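The Lerari

Yu-na Maeng had paid 77 dollars for the arm and another hundred, over the winter, for the parts that made it stop shaking. She called it the Lerari, after the stamp on the motor housing. Raghavendra Gounder called it the coat rack.

"It picked up the cup," she said on the phone. "Come see."

He had heard this in June about the spoon. He drove over anyway, because she had a heater and he didn't, and because he wanted to be there when it failed.

The garage smelled of solder. She sat on an upturned crate with the laptop on her knees, scrolling through a log that had reached line 3,561. She didn't look up.

"One finger's stiff, the other side gives," she said. "That's what I had wrong before. You need the give."

"It's a paper cup."

"With a sleeve on it."

"My nephew can hold a paper cup. He's two."

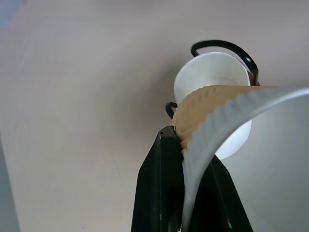

She tapped a key and the motors changed pitch. Raghavendra put his hands in his jacket and leaned in, looking for the tape, or the magnet, or whatever she had done to help it along. He couldn't find any. That bothered him more than he let on.

"So what's it for?" he said. "You're going to have it bring you coffee?"

"Eventually."

"From where? It's bolted down."

Yu-na thought about it. "From there to there," she said, and pointed at two spots on the bench.

"I can reach both of those."

"I know you can."

He pulled the other crate over with his foot and sat. The heater clicked. On the screen a new line came up under the last one, and then another.

"Do the spoon again," he said. "I didn't believe the spoon."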